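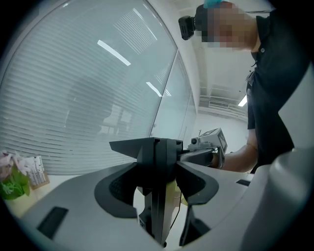

**Wendell Okafor:** Horizontal slats that closely spaced will leak light in stripes at any tilt short of fully shut. Tilt the convex side toward the room and recheck. If the stripes still land on the work surface, the ladder cords have stretched and the slats no longer sit parallel.

**dullfinish:** Convex side in is what I have now. Meter flat on the table, overhead lights on:

- slats level: 607 lux
- tilted: 503 lux

The number is fine for bench work. The glare isn't. The table is white and sits in front of the window, so the top reflects straight back at whoever faces the glass.

**ohm_and_away:** Then the blinds aren't the problem. Change the table. A matte gray mat fixes it the same day. Nurketex sells a woven one by the yard that lies flat without tape.

**Wendell Okafor:** Disagree. A mat lowers the reflected light and also lowers contrast for dark parts, and small black hardware on white is easy to find. I would rotate the table 90 degrees before covering it. Daylight from the side beats daylight from the front.

**dullfinish:** Rotating is possible but there is a glass shelf on a metal bracket near the left end, and it juts out. I would lose clearance on that side.

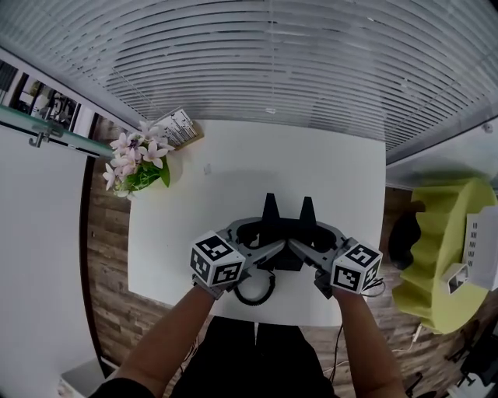
*Current layout: white table, blinds beyond it, glass shelf upper left.*

**ohm_and_away:** Lower the shelf or take it down. Glass at that height next to a work area is a bad idea regardless of the light.

**dullfinish:** The shelf stays. It's on the building's inventory.

**tkachuk_st:** Two points.

1. Move the flowers off the corner before you slide anything. Pots walk when a table is dragged over plank flooring.
2. Put felt under the legs. I moved a similar table over wood-look planks and left a scratch roughly 15 inches long.

On the original question, I replaced my slats with a Tisel roller shade, light filtering. No stripes, no cords to stretch. It also gave up the view and any control over direction. I would not do it again on a south window.

**Wendell Okafor:** A roller diffuses, so the whole window becomes the source. With a white top that can read worse than slats. Try the tilt in the other direction first. It sends the light down toward the floor and costs nothing.

**ohm_and_away:** Down toward the floor is down toward the table, if the table is against the window.

**Wendell Okafor:** Depends on the gap. Dullfinish, what is it?

**dullfinish:** Haven't measured. I'll do both tilts at the same hour and post the readings in February when the sun is a little higher. Mat is on order either way, 2 yards.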